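3.2 Grouping of small blocks on a wooden surface

The Westum set consists of small colored toy blocks, laid out on a light wooden board – the same type of surface used in the Andach study. Layouts were drawn from a list of 12 arrangements prepared in November. A cluster was defined as two or more blocks placed closer to each other than to any other block. Spacing within a cluster was left free.

Figure 2. Eight blocks in three loose clusters on the board.
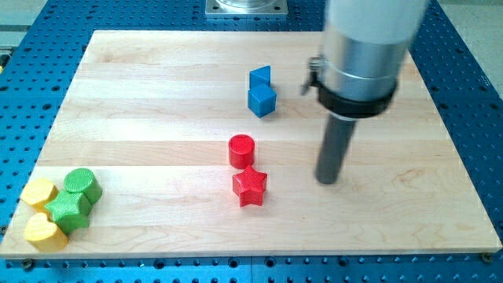 Does a cluster need to contain blocks of a single color? Color played no part in the definition, and mixed clusters were recorded in the same way as all others.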